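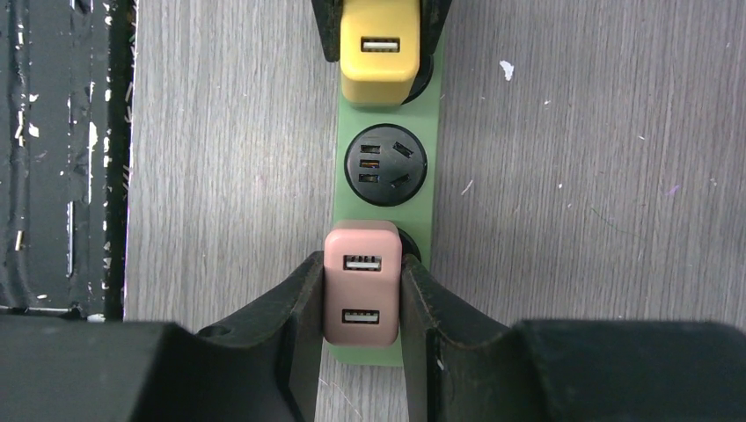 待つ関数

私がストアモーラ（Storemora）に入ったとき、抜き差しのプログラムはもう動いていました。動いていましたが、抜くほうは三回に一回くらい、途中で止まりました。

私の名前はシャクンタラ・カナウジアです。同僚は短く「カナさん」と呼びます。日本人の名前のように聞こえるので、電話で話した人が、会ったときに少し驚きます。私の仕事は、ルーロフ（Rulov）という動作計画のソフトウェアを直すことでした。ルーロフはカメラから物の位置を受け取り、手をどの道で動かすかを決め、制御のプログラムに渡します。渡したあとのことは、長い間、私の担当ではありませんでした。

制御の部分を書いたのは、プレシャス・ズールーという人です。私が入る前に、ピットデールの事務所へ移っていました。席には膝掛けが一枚残っていて、だれも片づけないので、冬になると私が使いました。ですから私は、プレシャスさんの顔を知るより先に、膝掛けとコードを知っていたことになります。

コードは読みやすいものでした。関数は短く、変数の名前も正直です。コメントは英語と日本語が混ざっていて、難しいところほど日本語でした。その中に、一つだけ意味のわからない行がありました。

wait_ms(336) # ここで息をする

つかんだ後、引く前に、336ミリ秒待つ。理由は書いてありません。設定ファイルにもありません。私は検索をしました。336という数字は、プログラム全体でそこにしか出てきませんでした。

夏に、納入先のサクセナ（Saxena）から要望が来ました。一回の作業の時間を短くしてほしい、という内容です。サクセナは貸し会議室の設備を扱う会社で、夜の間に電源タップを点検し、忘れ物の充電器を抜いて集める機械を求めていました。充電器は色も形もいろいろです。人間なら暗い部屋でも指で探して抜きますが、ルーロフは一つずつ、これは何か、どこをつかむか、どちらへ引くかを決めなければなりません。

私は時間の記録を表にして、無駄を探しました。経路の計算を速くし、同じ画像を二度調べている場所を直しました。それから336の行を見て、しばらく考えて、消しました。

変更の説明には「不要な待ち時間を削除」と書きました。書いたとき、「不要な」という言葉が少し強いと感じました。私は日本語の形容詞を選ぶのに時間がかかります。けれどもその日は急いでいたので、直しませんでした。

試験のタップは薄い緑色で、木目のある灰色の机の上に置いてありました。上に黄色い充電器、下にくすんだピンクの充電器、間の差し込み口は空いています。課題はピンクのほうです。ピンクは差し込み口を全部は隠さないので、右側に黒い輪が三日月のように少し見えます。以前のルーロフはこの三日月を充電器の一部だと思い、手を右に寄せる癖がありました。私はその癖を春に直していて、そのことを自慢に思っていました。

最初の十回はうまくいきました。時間も短くなりました。私は表に新しい列を作り、緑色を塗りました。

十一回目に、指が滑りました。十二回目は、タップごと動きました。十三回目はまたうまくいき、十四回目は途中で保護停止になりました。充電器は半分抜けたまま、少し傾いていました。

私は認識を疑いました。次に照明を疑い、手首のカメラの較正をやり直しました。較正のずれは小さく、原因になるような値ではありません。指の角度の限界も変えてみました。夕方になり、隣のグループが帰り、空調の音が変わりました。この建物の空調は、人が減ると低い音になります。

正直に言いますと、私は一度も336の行を疑いませんでした。消したことを忘れていたのではありません。それは「待つ」だけの行で、何もしない行だったからです。何もしない行を消して何かが悪くなるはずがない、と信じていました。

次の日も同じでした。その次の日、私はログを一つずつ読むことにしました。番号が1,979の記録を開いたとき、力の線が目に入りました。指が閉じた後、力はすぐに一定になりません。上がって、少し戻って、また上がります。波のような形です。私の新しい設定では、その波の途中で、もう腕が引き始めていました。

古い記録も開きました。波がありました。そして波が静かになってから、腕が引いていました。

私はピットデールに手紙を書きました。メールのことですが、時間をかけて書いたので、手紙と呼びたいと思います。最初の文を四回書き直しました。「お忙しいところ申し訳ありません」の後に、何を申し訳ないと思っているのかを書くべきかどうか、迷いました。最後に、こう書きました。「336の行を消したのは私です。なぜ336なのか、教えていただけますか。」

日付は2022年8月10日になっています。返事は同じ日の夜遅くに来ました。文字の返事ではなく、通話の招待でした。

画面に出たプレシャスさんは、想像より若く、想像より声が大きい人でした。後ろに洗った皿が積んでありました。私たちは日本語で話しました。二人とも日本語が母語ではありませんが、英語にすると、私たちは両方とも急に早口になって、相手の話を最後まで聞かなくなるのです。これは十分ほどでわかりました。

「あの数字はね、私の手です」とプレシャスさんは言いました。

「手ですか。」

「センサーを手袋に縫いつけて、自分で充電器を抜きました。100回くらいやりました、いや、ちょうど100回です。紙に印をつけたから。つかんでから引くまでの時間を測って、真ん中の値を取りました。それが336です。」

私はメモに「手、100回、中央値」と書きました。

「どうしてコメントに、そう書かなかったのですか。」

「恥ずかしかったから。」プレシャスさんは笑いました。「工学的じゃないでしょう。本当は力の微分を見て、落ち着いたら引く、と書くべきです。でもその週は納期で、私は引っ越しの箱も作っていました。あとで直すつもりでした。」

「あとで」と私は言いました。

「はい、あとで。」

少し黙りました。通信が切れたのかと思いましたが、画面の端で湯気が動いていました。

「カナウジアさんは、自分の手で抜いてみましたか。」

私は抜いたことがありませんでした。もちろん家では毎日抜いています。けれども、考えながら抜いたことは一度もありません。通話をつないだまま、私は試験の机に行き、ピンクの充電器を指で挟みました。挟んで、引こうとして、引く前に、指が勝手に何かをしました。

「何をしました？」とプレシャスさんが聞きました。

「わかりません。もう一度やります。」

もう一度やりました。指は、挟んだ後、ほんの少し力をゆるめて、もう一度挟み直していました。それから左右にわずかに揺らして、動く方向を確かめてから、引いていました。私は自分の指を、他人の書いたプログラムのように見ていました。

「揺らしています」と私は言いました。

「ああ、私も揺らすかもしれない。手袋のときは、時間しか見ていなかった。」

それから私たちは一時間近く話しました。私が充電器を抜き、感じたことを言葉にし、プレシャスさんがそれを式にしました。「ぐっと」と「ぐらぐら」の間に何かもう一つ段階がある、と私は主張しましたが、それを表す日本語を私は知りませんでした。プレシャスさんも知りませんでした。私はヒンディー語で言ってみて、プレシャスさんはズールー語で何か言いました。どちらの言葉も相手には通じませんでしたが、関数の名前は settle に決まりました。

新しい関数は、決まった時間を待ちません。力の変化が小さくなるまで見ています。小さくなったら、左右にごくわずかに揺らして、抵抗の少ない向きを計画のほうに返します。ルーロフはその向きで道を引き直します。ここで初めて、私の担当とプレシャスさんの担当の間を、値が両方の方向に通るようになりました。今までは片方にだけ流れていたのです。

書き終わるまでに二週間かかりました。揺らす幅が大きすぎて、黄色い充電器に手首が近づいてしまう日もありました。計画のほうで隣の充電器のまわりを広めに避けるようにすると、今度は指が入る道がなくなりました。私はその日の日報に「道がありません」と書き、課長が心配して席まで来ました。経路の話だと説明すると、課長は安心したような、少しつまらないような顔で帰りました。

十月に、サクセナへ渡す前の試験をしました。1,000回の連続です。私は夜も残りたかったのですが、規則で残れないので、朝早く来て続きを見ました。止まった回が四つありました。三つは同じ原因で、充電器の角の丸いところで指が浅くなっていました。もう一つは、まだわかりません。力の線はきれいで、揺れも正しく、それなのに settle が終わったという合図を出さず、ずっと見ていました。

そのことをプレシャスさんに書くと、短い返事が来ました。

「考え事でもしていたのでは。ログを送ってください。」

一回の作業の時間は、古い設定よりも少しだけ短くなりました。サクセナの希望には足りませんでしたが、先方の担当の人は表を見て、夜は長いですから、と言いました。

私はコメントを書く番になりました。settle の最初の行の上です。今度は理由を全部書こうと思い、手袋のこと、100回のこと、波のことを書いて、読み直すと関数より長くなっていました。半分に削り、また読み、助詞を一つ直しました。それから元の行を履歴から探して、最後に一行足しました。

# 以前はここで336ミリ秒、息をしていた（P. Zulu）

変更の説明の欄には、まだ何も書いていませんでした。「不要な」で始まる前の説明が、すぐ下に見えています。私は「待ち時間を復元」と打ち、「復元」を消して、辞書を開きました。

膝掛けは、その週に洗濯して、ピットデールへ送りました。三日後に写真が来て、別の膝掛けが写っていました。もう新しいのを買ったので、それはあなたのところに置いてください、と書いてありました。けれども荷物はもう国境を越えていて、追跡の画面には「処理中」と出たまま、しばらく変わりませんでした。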